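Presupuestar una célula de dos brazos: qué se compra, en qué orden y con qué cargo
Notas del ponente
8 de mayo de 2021

Apertura
Presentar el alcance: célula de manipulación con dos brazos sobre mesa común, pinzas de dos dedos, piezas ligeras de cartón. No se habla de paletizado ni de soldadura. El público es de compras y de ingeniería de planta; saltar la introducción a la cinemática si la sala no la pide.

Decir al principio que las ofertas citadas son las recibidas en el proyecto Trekano y que los precios van sin impuestos. Las condiciones de pago de cada proveedor están en el anexo, no en las diapositivas.

Diapositiva: partidas
Leer la tabla por columnas, no por filas. La primera columna es inversión (brazos, controladores, pedestales, mesa, pinzas). La segunda es gasto corriente (licencias de simulación, consumibles, calibración). La tercera es trabajo interno, que en el primer borrador no figuraba y que hubo que añadir cuando ya estaba aprobado el resto.

Insistir en los pedestales. En la oferta de Protard el brazo se entrega sin soporte y el plano de la base se factura aparte. En la de Vorgate el pedestal viene incluido, pero con una sola altura. Si los dos brazos han de compartir volumen de trabajo, la altura y la separación entre bases se fijan antes de pedir nada. Cambiar un pedestal después de anclarlo obliga a repetir la calibración completa.

Pausa para preguntas cortas. Las de cimentación, al final.

Diapositiva: umbral de compra menor
Nuestro límite para compra directa es de 2000 euros por pedido. El juego de dedos de repuesto con su adaptador se ofertó en 1773 euros, y por eso se tramitó como compra menor y llegó antes que los propios brazos. Estuvo en el almacén sin poder probarse y la garantía empezó a correr con la entrega. Recomendación: pedir que el plazo de garantía de los accesorios cuente desde la puesta en marcha de la célula. Vorgate lo aceptó por escrito. Protard, no.

No fraccionar pedidos para quedar bajo el límite. Auditoría interna lo revisa y devuelve el expediente entero.

Diapositiva: uno o dos brazos
Es la decisión que más mueve el total. Argumento habitual a favor de un solo brazo: el segundo duplica el coste. No es exacto, porque la mesa, el armario eléctrico y el vallado se comparten, pero sí se duplican controlador, pinza, cámara de muñeca y contrato de mantenimiento. Mostrar las dos columnas y dejar que se lean.

Criterio aplicado en Trekano: se justifica el segundo brazo si la tarea exige sujetar la pieza por dos lados o mantenerla abierta mientras se introduce otra cosa. Si solo acorta el ciclo, se compara con el coste de un turno adicional. Las cajas pequeñas de pared fina entran en el primer caso con frecuencia. Un fijador mecánico sobre la mesa resuelve parte de esos casos por menos dinero, siempre que el formato de caja no cambie. Si cambia, hay que presupuestar un fijador por formato y el tiempo de sustitución.

Diapositiva: simulación como partida
La licencia y las horas de modelado se cargan a gasto corriente y se contratan antes de lanzar el pedido de los brazos. Orden seguido:

Modelo de la mesa y de los pedestales con cotas del proveedor.
Brazos y pinzas, con los límites articulares publicados en la hoja técnica.
Piezas, con medidas tomadas en planta.
Cámara general y cámaras de muñeca.

La simulación sirve para fijar alcances, alturas e interferencias entre brazos. No sirve para fijar fuerza de cierre sobre cartón; el rozamiento del modelo es un parámetro que pone quien modela. Para eso se reserva una partida de ensayo físico, y quien la elimine del presupuesto la acabará pagando como modificación de contrato.

El coste de las cámaras de muñeca se discute siempre. Argumento: la vista general deja zonas ocultas por los propios eslabones, y la muñeca se acerca a la pieza. Contraargumento: la óptica gran angular deforma mucho y hay que pagar la calibración de cada unidad. Incluir ambas cosas en la misma línea de la oferta para que no se apruebe la cámara sin su calibración.

Diapositiva: la célula simulada
Dejar las vistas proyectadas mientras se comentan las bases y las pinzas.

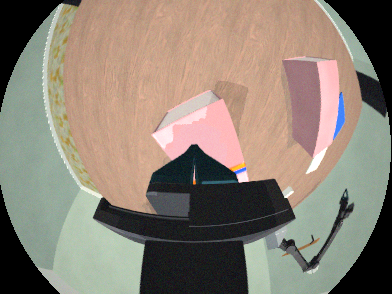
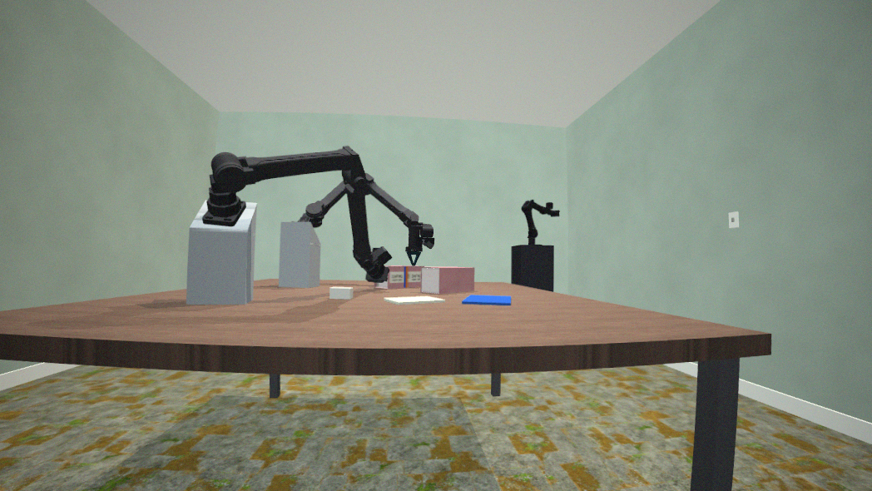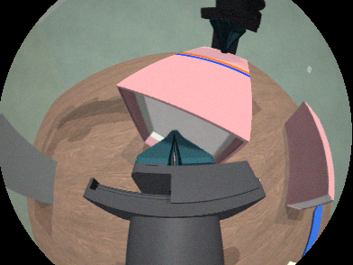

Cuadernos de Automatización · Vol. 3, núm. 2

Empezar por la vista general, que es la segunda: los brazos están montados en pedestales distintos, uno gris claro y otro negro, y el otro pedestal gris no lleva brazo. En el presupuesto, cada soporte es una línea independiente, con brazo o sin él. Preguntar al proveedor si un pedestal libre puede quedar anclado y tapado, y a qué precio.

Pasar a la tercera para la cuestión del segundo brazo: hay una pinza en el lado abierto de la caja rosa y otra en el extremo opuesto. Es la configuración que hay que llevar a la comprobación de interferencias, con el volumen de las dos muñecas y no solo el de los dedos.

Si preguntan por la deformación en la primera y la tercera, remitir a la partida de calibración.

Diapositiva: calendario
Hito de referencia: entrega en octubre. Contando hacia atrás, el pedido de los controladores es el camino crítico, no el de los brazos. La mesa se encarga a un taller local y no condiciona nada salvo que se cambie la altura. Nikolaidis, como integrador, exige el plano de implantación congelado antes de emitir su oferta definitiva; cualquier revisión posterior la cobra como cambio de alcance.

Penalizaciones: incluir la demora del integrador y la demora del fabricante por separado. En el primer borrador estaban juntas y ninguno de los dos se consideraba responsable.

Diapositiva: mantenimiento
Pedir precio cerrado para los primeros años y precio indexado para los siguientes. Comprobar qué cubre la visita anual: en la oferta de Protard no entra la sustitución de dedos ni la recalibración de las cámaras. En la de Vorgate entran los dedos, pero el desplazamiento se factura aparte. Pasar las dos ofertas a la misma base antes de compararlas.

Repuestos en almacén propio: dedos, cable de la cámara de muñeca, fusibles del armario. El controlador de reserva no se justifica con una sola célula.

Preguntas previsibles
¿Se puede alquilar? Sí, pero el alquiler es gasto corriente y necesita otra autorización. Tener a mano la hoja comparativa.
¿Vale la mesa existente? Depende de la rigidez. El taller la mide; el ensayo va a cargo del proyecto.
¿Quién es propietario del modelo de simulación? Debe constar en el contrato con Nikolaidis. Pedir los ficheros editables y la versión del programa con que se generaron.

Anexos a disposición de los asistentes: tabla de partidas, condiciones de garantía, plantilla de comparación de ofertas.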